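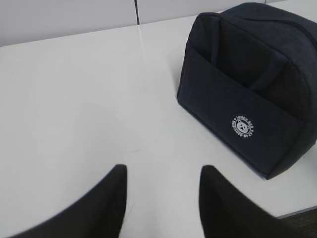 A navy lunch bag at one of the packing stations at Cele.

I had been at Cele for all of ten minutes when someone put a hairnet on my head and told me to mind the cables. Cele packs lunches for other people's workplaces – real food in real fabric bags, dropped off in the morning and picked up again in the afternoon, when the bags come back to be emptied, checked and filled for the next day. They do 500 bags on a normal day, and until last September every one of those was opened, packed and closed by hand.

Now there are 2 stations where robot arms do a share of it. The arms came from a company called Sunance, the software that tells them what to do is from Bostis, and if you want to start an argument in the break room, just ask which of the two is to blame when the line stops! (I asked. It took up most of my coffee.)

I'd pictured something fast. What I got was slow and careful, and I found myself leaning in the way you do when a little kid is pouring milk. A fabric bag is a miserable thing to hand a machine. It sags, it folds, it looks different every time you put it down, and the part you want to grab has usually flopped over to the other side. The packers, who have opened thousands of these without giving it a thought, have had to start giving it a lot of thought. Where do you hold it? Which hand goes first? One woman told me she'd gone home and opened and closed her own gym bag at the kitchen table to work out what her left thumb was up to.
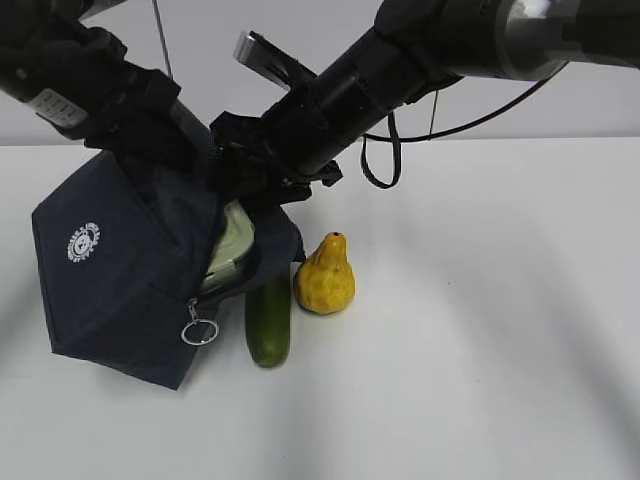 It's my wrists that noticed first, one of the longtime packers told me over the noise of the dishwashers. She used to go home and not be able to open a jar, she said, and these days she can, but she also used to talk to the person across the table all morning and now that person is on a different shift. She wasn't sure how to add those two up. I wasn't either.

The crew on the packing floor is 36 people, same as before the arms arrived, and management says it will stay that way through next year. People I talked to believed that to different degrees. What has changed is the shape of the day. Packing used to start at 5 in the morning, everyone at once, elbow to elbow. Now the early start is smaller and there's a new job called station lead, which pays a bit more and mostly means standing between two arms and a stack of bags, deciding when to let them carry on and when to step in.

I tried it, badly. My instinct was to help the second anything looked wrong, and each time I reached for the stop button the lead next to me shook her head and told me to wait. Learning to wait seems to be most of the training. Some people love it and some have asked to go back to the hand tables, where the radio is louder. 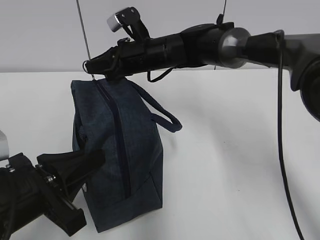 The trouble with zippers

If there's a villain in this story it's the zipper. Everybody on the floor has an opinion about zippers now. Cele had been buying its bags on price, and when the arms came in, the supplier, Trunach, sent over samples with bigger pulls to try. The packers had been asking for bigger pulls for years, for the sake of their own fingers, and there was some grumbling about how quickly the wish was granted once a robot had it. I'd have grumbled too.

Still, the people who know bags best are finally in the room when bags get discussed. There's a clipboard by the sink where anyone can write down what went wrong and what they'd change, and I read quite a bit of it while I waited for my ride.

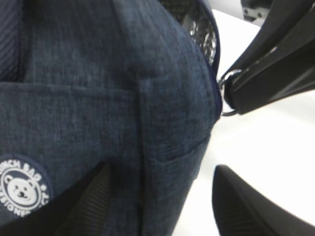

Most of the entries are short and practical. Straps get a lot of mentions. So do pockets, which catch on everything, and somebody had written "less stuff to snag" and underlined it hard enough to tear the paper. The leads go through the sheets at the end of the shift and pick one thing to fix, and when I left they were still going back and forth over whether the next batch of bags needed a side pocket at all.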